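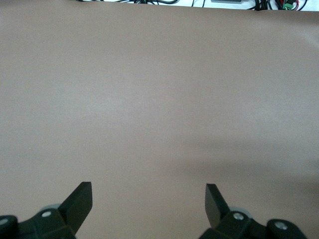
The case for a plain working surface

At Dulmont we have long held that a table should be cleared before it is used. Too little is said about what covers it. A plain sheet in a quiet brown gives the eye somewhere to rest, and small parts are easily found on it.

My colleague Efa Lloyd prefers bare white tops, which she considers easier to keep clean. Her point is a fair one. White does, however, show every lamp as glare, and after 2 hours of close work that becomes tiring.

Cables are a separate matter. They should be kept beyond the edge of the sheet – at the back, where possible – and bundled at the end of each session. Of the 30 tables in our workrooms, 7 still have no cover. We would ask that these be fitted by October.

Veronika Wyss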